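Loltimwood Wire Sorting Project
Progress report to Walwood, 16th October

Work in this period covered the sorting of loose hookup wire into open containers. The wire comes from the Dralletix harness shop as mixed offcuts and was previously discarded. Stock received to date is roughly 900 pieces, of which 250 have been graded by color and gauge.

The station uses three containers in a row at the back of a white table: a translucent teal-blue tray, a red tray and a white mesh basket. Thin brown and reddish wires are held in the teal-blue tray, and yellowish-orange wire is coiled in the basket. Tangling remains the main source of lost time. Strands that hang over a tray rim catch on their neighbors when a piece is lifted out.
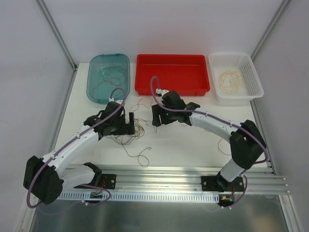 Hajdu asked whether coiling should be required before any wire goes into a container, given that a coil can be picked up in one grip and a loose heap cannot. We agree for lengths that hold a coil. Short pieces spring open and will stay loose.

Open items:
Deeper trays, 23 on order, delivery not confirmed.
Written limit on fill height, draft 2 under review.
Gauge labels for the container fronts, not started.

Spending is within the approved budget. No change to scope is requested.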